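Grasp Order and Clutter: Notes on Our Simulation Study

Posted in February, under Methods

The group has now completed the first full round of trials on grasp ordering in cluttered table settings, and I am setting out the method and the main result before the longer report is ready. Several readers wrote to ask how the order of picking was scored. The earlier post on this subject was too brief on that point, and I hope the account below is more useful.

The question is a narrow one. When a robot arm is asked to clear a table, it must choose which object to lift first. Most planners in common use rank objects by how sure they are of a good grasp. The planner will therefore tend to begin with the easiest object and leave the awkward ones to the end. We wished to know whether this is sound practice, or whether an arm does better when it first removes the object that most restricts its access to the others.

Two planners were compared. The first, which we call the confidence planner, follows the usual rule. The second, named Srisuk in our code and in what follows, gives each object a second score for the amount of free space that would be gained by its removal. The two scores are added with a fixed weight. Srisuk uses the same grasp detector as the confidence planner and has no further training of its own, so any difference between them comes from the choice of order.

All trials were run in simulation. We prepared 14 table layouts in a furnished dining room, and the objects in them were chosen to differ in shape and in the way they rest on a surface. A teapot with a high handle leaves few clear approaches from above. A knife lying flat leaves hardly any height for the fingers to close upon. Objects lying on their sides were kept in the set, as were objects that reach over the edge of the table, and the chairs were left close to the table so that the planner had to take them into account when moving the arm.

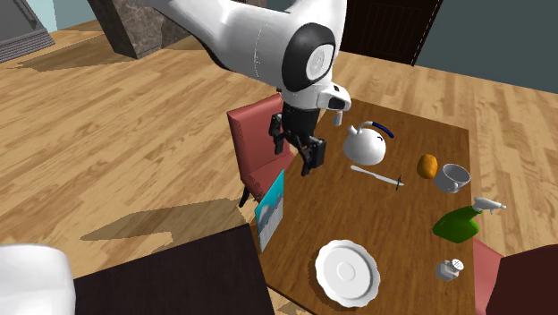 Daranee Jaidee objected, on reading the draft, that the weight between the two scores had been set by hand, and that a different value might well have favoured the confidence planner. She asked that the comparison be repeated over a range of weights before any claim was made.

The objection was a fair one and the comparison was repeated. We ran nine values of the weight, from one at which the free-space score has almost no effect to one at which it decides nearly every choice. In total the study now stands at nearly 3,000 trials. Srisuk cleared more tables than the confidence planner at each of the middle values. At the lowest value the two could not be told apart, as one would expect. At the highest value Srisuk did worse, chiefly through attempting difficult grasps too early and pushing neighbouring objects out of reach.

The gain was not even across the layouts. Where objects stood well apart, the order of picking made little difference to the outcome. In the more crowded layouts it mattered a good deal, and most of the improvement reported here comes from those. Flat cutlery remained the most frequent cause of failure under both planners. This appears to be a limit of the parallel gripper, and I do not believe that any change in order will remove it.

Some points of procedure should be recorded. A trial was counted as a success only if every object marked for removal had been placed in the tray. An object knocked to the floor ended the trial. Each planner was given the same starting positions and the same time limit, and failed grasps could be tried again once. Readers who use Grovex to score their own trials should note that its default setting allows further attempts, and results obtained under that setting should not be placed beside ours.

There remains the matter of contact. The simulator treats every object as rigid and gives all of them the same friction, and a planner that relies on light pushes may be flattered by this. Siriporn Siriwan is preparing a set of layouts in which friction varies from object to object. The weight will be held at the middle value for that work, and the layout files will be released together with the scoring script once both have been checked.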